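Mostden Storage Hall – Walkways, Doors and Racking
Periodic Inspection Checklist with Comments

Site: Mostden, hall and loading side
Owner of checklist: Mulovmont, building services
Inspected by: Libor Ondrejka
Reviewed by: Ľubomír Hudec
Date of inspection: April 8, 2023
Previous inspection: December

Ratings: OK = no action. C = comment, correct at next service. A = action needed before the next shift uses the area.

1. Walkways and floor

1.1 Marked walkways clear over full width – OK
Comment: Narrowest point measured at 110 cm, at the column next to the battery shelf. The site minimum is 80 cm.

1.2 Walkway lines visible – C
Comment: Yellow line worn through at the turn toward the loading door. Repaint that section only. The rest has been redone since December and is holding.

1.3 Floor free of loose material – OK
Comment: Some dust from the Murín pallets along the back wall. Sweep at end of shift as usual.

1.4 Joints and drain covers level – C
Comment: One drain cover rocks when stepped on. No trip edge yet. Reseat and check the rubber under it.

1.5 Wet floor signs available – OK

2. Exits and doors

2.1 Exit doors open fully without a key – OK

2.2 Exit signs lit – A
Comment: Sign over the side exit is dark. Test button has no effect, so the battery or the charger is at fault. Replace the unit complete. Spare is in the Dastargate cabinet.

2.3 Loading door safety edge reverses the door – OK
Comment: Tested with the block at floor height and again at knee height. Reversed both times.

2.4 Door tracks clean, rollers seated – C
Comment: Left track has old grease with grit in it. Wipe out and apply a thin coat. Do not spray over the old grease.

2.5 Wind hook present on outer leaf – OK

3. Racking

3.1 Load signs in place and readable – C
Comment: The sign on row 2 has faded. The bay load can still be read up close but not from the truck seat. Order a new one with the same values.

3.2 Uprights free of dents – OK
Comment: The dent noted in December was measured again and has not changed. It stays within the limit given in the rack manual. Keep on the watch list.

3.3 Beam locks present on all levels – A
Comment: One lock missing, row 2, lower beam, aisle side. The bay was unloaded during the inspection and tagged. Do not use a bolt or wire in place of the lock.

3.4 Floor anchors tight – OK

3.5 Pallets sit on both beams – OK
Comment: Short pallets go on the floor level. This was followed everywhere except for one Murín pallet, moved while I was there.

4. Fire equipment

4.1 Extinguishers in place, pin and seal intact – OK

4.2 Pressure in the green range – OK
Comment: The unit by the office reads at the low end of green. Read it again in 20 days and enter the value on the tag.

4.3 Access to hose reel clear – C
Comment: Reachable, but a trolley was parked close to it. Floor marking in front of the reel would help – same yellow as the walkways.

5. Housekeeping tools and storage

5.1 Handles sound, no splinters, heads firmly attached – OK
Comment: Twist each head by hand against its handle. Any movement means tighten or discard.

5.2 Tools returned to their hooks at end of shift – C
Comment: Two hooks are bent down and things slide off. Replace both.

5.3 Absorbent for oil spills stocked – OK
Comment: Bin filled to the line. Scoop present.
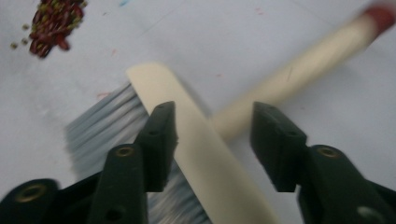
Can an item rated C be carried over to the next inspection?
Once, with a date and a name entered next to it. If it is still open at the following inspection it becomes an A, and the area is closed until it is fixed.

6. Lighting

6.1 Aisle lights working – OK

6.2 Covers in place – C
Comment: One cover near the loading door hangs by a single clip. Refit from the platform, not from a ladder on the truck side.

6.3 Emergency lights hold for the full test – OK
Comment: Side exit sign not included, see 2.2.

Open actions

2.2 Replace exit sign unit – Ondrejka
3.3 Fit beam lock, then remove tag – Ondrejka, release by Hudec

Reviewer's note (Ľ. Hudec): 3.3 accepted as written. For 1.4, please enter the drain cover position on the floor plan. The last two reports describe it differently and I could not tell if it is the same cover.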